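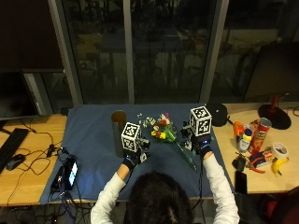
The Dresomham bouquet is our smallest ready-made bunch of artificial flowers, made for a side table, a hall shelf or a desk. It comes already tied, so you can put it in a vase on the day you receive it. The small blooms are in red, yellow, pink and white with green leaves between them, and a few tiny white sprigs stand up over the top. The stem is long and translucent green, and this is why many customers choose it for a clear vase.

Dresomham bouquet, mixed colours
Item 114
Sold singly or in a set of 3
Vase not included

About the stem

Most artificial stems are a flat dark green and look best when they are hidden. For Dresomham, our designer Maja Kalinowski wanted a stem which lets some light pass. She tried many samples with our supplier Verbeke before she was satisfied, and the present version has been in the shop since May. It has a wire inside. You can bend it gently by hand, but please make a wide curve and not a sharp corner, or a white line will stay in the plastic.

If the stem is too long for your vase, shorten it with a wire cutter. Ordinary scissors will be damaged. We advise to cut only a little the first time, and then to try the bouquet in the vase again.

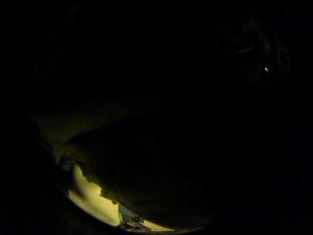
When the bouquet leaves its box the leaves are pressed flat from the transport. Open them one by one, beginning with the lowest, and turn the flower heads a little outwards. If a leaf does not keep its place, hold it for a moment between warm fingers. A leaf which comes off can be pushed back on its pin without glue.

Which vase to choose

A narrow neck holds one bouquet upright. For a wide, rounded vase we recommend the set, because a single bouquet falls to the side and looks lonely. Water is not needed and we ask you not to add it: the wire can rust where the stem was cut. If you wish to have some weight in the bottom of a light vase, clean glass pebbles are a good choice.

The Belmont vase from our own range has an opening 5 cm wide and was chosen with this bouquet in mind. It is sold separately. 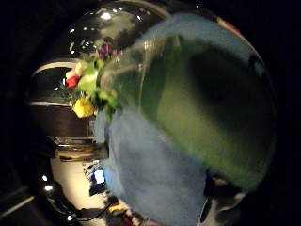 Cleaning

Dust the flowers once in two weeks with a soft, dry brush. For a deeper cleaning, wipe each leaf with a damp cloth and let the bouquet dry in the open air, lying on a towel. Do not put it under the tap, and keep it away from radiators. In a very sunny window the pink becomes paler after nearly 2 years. The other colours stay well.

Delivery and returns

Each bouquet is packed in its own cardboard box with tissue paper. You can send it back within two weeks if the stem has not been cut. Please keep the box for this, it is made to measure and other boxes will crush the sprigs.

Questions about orders for shops and hotels go to Mathis Bodin at the Stinetti sales office. For spare leaves, write to Inès Hervieu and give the item number.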